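Newsletter > Members' News > Site Visits

Wirkwood open afternoon: hand-held grippers and fastener handling

In September the automation section visited the Wirkwood workshop in Drirnport for its open afternoon. Tharun Shenoy had arranged the visit through the Steltham training program, and the group was limited to 10 so that everyone could get a turn at the table. The session ran from 1 p.m. until a little after 4.

Wirkwood builds fixtures and end-of-line stations for small assemblers. Its current internal project, Ren, concerns the handling of mixed fasteners presented loose on a flat surface, with no tray, feeder or nest. The motions are recorded by people using hand-held grippers with the same finger geometry that will later be mounted on the arm. Shaohua Song, who runs the project, gave a short introduction and then moved directly to the table.

The task was washer placement. Bolts are stood on their heads or on a nut, washers are laid flat nearby, and the operator picks up a washer by its rim, lifts it above the shank and lowers it over the thread.
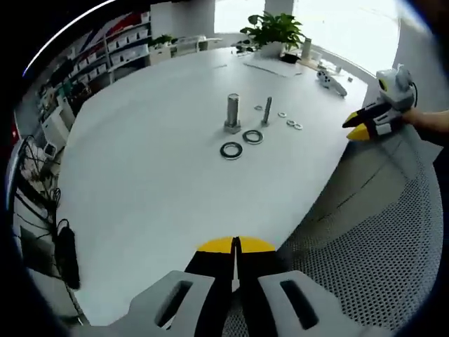
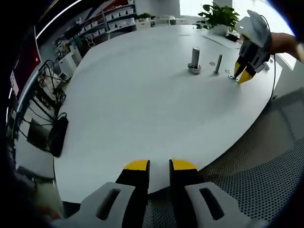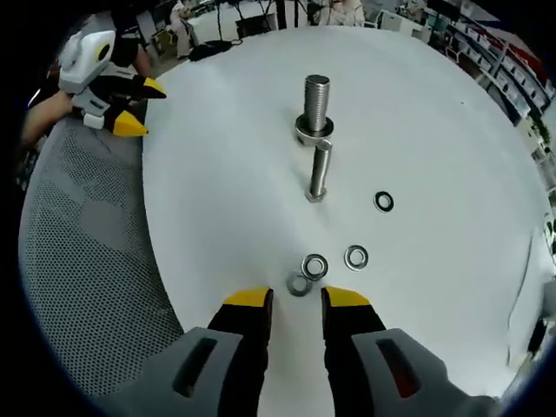

Most of the discussion concerned approach angle. A flat washer on a hard tabletop gives a parallel gripper very little to hold. If the fingers come in too high they close on air, and if they come in too low they press on the table and the washer skates away. Song's recommendation is a tilted approach with the tips nearly closed before contact, much as the second gripper is held over the washer in the middle picture, followed by a small opening move and a slow close across the rim. The yellow tips are the wear part and are replaced as a pair. Wirkwood logs closing cycles per pair and changes them at 700, whatever their condition.

Lowering the washer is the easier half if the bolt is plumb. A bolt standing on its head will tip if the washer catches on the first thread, and several of ours did. Song advised releasing once the washer is past the first few threads and letting it drop. Pushing it down with the fingers tends to jam it at an angle. Thick washers with a dark outer ring were considered more forgiving than the thin plain ones, as the rim is easier to grip.

The Ren set stood at 1522 accepted recordings on the afternoon of our visit. A recording is rejected if the washer leaves the table, if the bolt falls, or if the operator's free hand touches a part. Failed picks followed by a successful retry are kept. Shenoy asked whether retries would teach the arm to miss first. Song replied that they had compared policies trained with and without them, and the version with retries recovered better from a washer that had moved. No figures were given, and the comparison has not been written up.

Each member made 3 attempts. Results varied widely and appeared to have little to do with experience at the bench. The usual fault was speed on the final close. Members used to tweezers also tended to rotate the wrist late, when the washer was already between the tips.

There was no arm demonstration. Wirkwood expects to have one running on the washer task by the spring and has offered the section a second visit. Names should be given to Shenoy before the next section meeting. Closed shoes are required, and parking is at the rear of the building.

Comments

dkr_bench: Did they say anything about magnetized tips? We tried them for steel washers and spent more time getting the parts off than on.

T. Shenoy: It came up. They ruled magnets out early because they also want to handle stainless and nylon parts.

Palmer: Good write-up. What finger opening are they working with? I'd like to know if an M20 washer would fit.

T. Shenoy: I didn't write it down. I'll ask Shaohua and post it under this item.

oldlathe: Put me down for the spring visit please.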